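About Tamatgate

Tamatgate helps small manufacturers and packing shops decide whether to buy a robot, and if so, how much to spend on it. We are paid by the buyer. We take no commission from arm makers, gripper makers or integrators, and we have turned down enough of those offers that most of them have stopped calling.

The company started after a bad purchase. Two of us worked at Trondholm, a kitting and returns business that bought a picking cell on the strength of a video and a payback chart. The chart said the cell would pay for itself quickly. It left out guarding, the floor work, spare fingers for the gripper, and the person who had to stand next to it pulling out tangled parts. The cell was sold at a loss. We kept the chart, and it hangs in our office kitchen.

Our clients are mostly places with fewer than 230 people on the payroll. They have a line that is hard to staff, a quote on the desk, and a boss who saw something at a trade show. We read the quote. Then we ask for the parts, the real ones, including the ugly ones that never make it into the sales demo, and we put them in a bin and see what an arm has to deal with. A part that sits flat and slides is a different budget from a part with a handle sticking up.
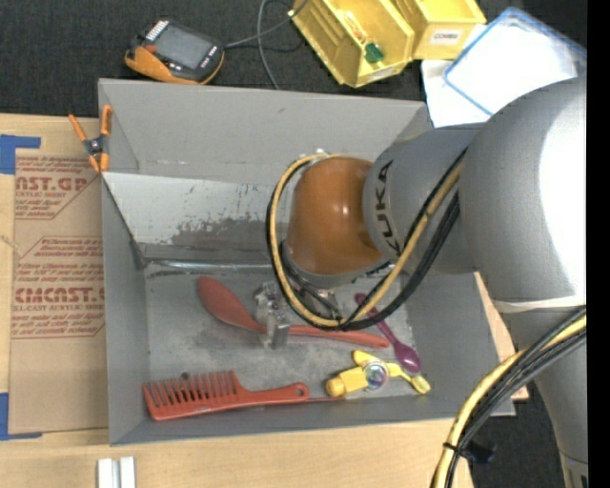 How much should we set aside beyond the price of the arm?

Plan on the arm being the smaller half of the bill. Tooling, safety equipment, programming and the first year of changes usually add up to more than the arm does, and the first year of changes is the line most often missing from a quote.

We get called negative. One vendor called us worse at a meeting in Shimada, our second office, which is two rooms over a print shop. We'd say we have read a lot of brochures. "Up to" is our least favorite phrase in the business. A cycle time with "up to" in front of it was reached once, with one part, on a good day. When we see it in a proposal we ask for the average over a full shift and the number of times a person had to step in. Some sellers send that within the hour. Others send a new brochure.

What you get from us is a written report and a spreadsheet you can change yourself. The report covers what the job needs, what it will cost over 4 years, what we think will go wrong first, and what you could do with the same money if you bought nothing. Of the last 22 purchases we reviewed, we told the client to wait or walk away on more than half. Several went ahead anyway. It's their money, and a couple of them were right.

Our fee for a standard review is $3110, paid half up front. It doesn't change with the answer. Travel is extra if you are more than a day's drive from either office. We don't do installation, we don't resell, and we don't finance. If you want a cell designed, we can tell you what to put in the request for bids and sit in on the calls.

We also run the Stuller worksheet, a plain budgeting form named after the street where we rented our first room. It is free and it isn't pretty. Fill it out before you talk to a salesperson, and again after, and compare the two.

Page last updated Wednesday, February 7, 2024. The fee above went into effect in January.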